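From the Projection Box

Hello again, all. March already, and I've had my head so deep in old stop-motion that I nearly forgot I owed you a column!

A few of you wrote in after the last issue asking whether I'd ever get round to The Clockmaker of Drasholm, and the answer is yes, I finally sat down with it on Saturday with a pot of tea and the good blanket. I hadn't seen it since I was 11. My memory of it was mostly a snowy roof and a goose that frightened me, so I was curious what else was in there.

Quite a lot, as it happens. For those who've never come across it, it's a puppet-animated television special, an hour slot with the ads taken out, set in a mountain town called Drasholm where every clock has stopped on the longest night of the year. The clockmaker, old Venkataraman, has lost his spectacles and can't see to mend them. His apprentice Dumano (the one with the enormous scarf) sets off up the mountain to ask the Night Goose to hold off the morning until the job's done. That's more or less the plot. There's a song about porridge in the middle which has no bearing on anything and which I have been humming at the bus stop all week.

What I'd forgotten is that the whole story is told by Janard the lamplighter, who leans on his ladder and talks straight out at you. I love a narrator in these specials. He gets things wrong, too! He tells us early on that Dumano is afraid of heights, and then ten minutes later she's hopping across the chimneys without a flicker, and he has to scratch his head and say he must have been thinking of her cousin. As a kid I took that as a mistake by the people who made it. Now I think it's the funniest bit in the thing.

The goose is still frightening, by the way. It's the eyes, and the way her neck moves a fraction slower than the rest of her. Her voice is Kazimiera Mazurek, who also does the baker's wife and, if you listen closely, one of the three sheep. She plays the goose very low and tired, like someone who's been asked for the same favour every year for centuries and would quite like to sit down. When she finally agrees to help, she only says "Go on, then," and I had a small cry into my tea.

Now, the version question, which I know is why half of you read this column. There are two cuts floating about. The longer one has the scene in the bell tower where Dumano and Venkataraman argue over whose fault the stopped clocks are, and the shorter one jumps straight from the goose to the town square. I grew up with the short cut and always thought the two of them were oddly stiff with each other at the end. Well, of course they were — they'd had a blazing row that I never got to see. If you have the choice, watch the long one. The colour is a bit murkier and there's a hum under the first song, but it makes much better sense.

A couple of things to keep an eye out for if you do. The clock over the bakery shows a different time in nearly every shot, even though it's supposed to be stopped (I had a lovely time pausing on that). Janard's ladder swaps sides of the lamp post during his second speech. And in the final parade there's a puppet in a green hat who I'm almost certain is the villain from another special by the same studio, shaved and given a trumpet. If anyone can confirm that, please write in, it's driving me up the wall.

I don't think it's a perfect film. The middle sags, the sheep get too many jokes, and the moral about patience is delivered twice by two different characters in nearly the same words. But the snow is gorgeous, and that last shot of all the windows lighting up one after another is as good as anything I can think of from that era.

Thanks to everyone who voted in the favourite narrator poll. We had 102 replies, which is a record for us, and Janard came 3rd behind a talking kettle and a very smug owl. I demand a recount.

Next time I'll be doing sidekicks, so send me your favourites, and your least favourites too if you can keep it clean. Anything up to 500 words is welcome and I'll squeeze in as many as I can. My own pick is a hedgehog, and that's all you're getting out of me until then.
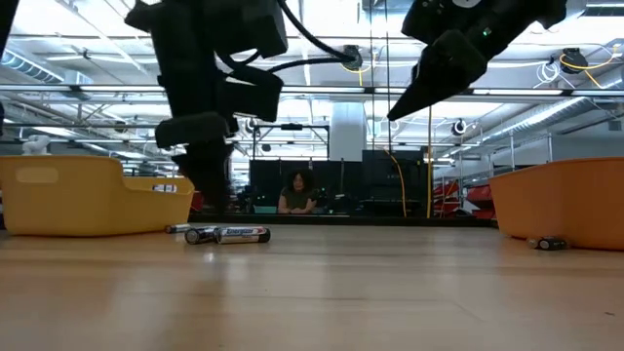
Two black grippers and a yellow bin.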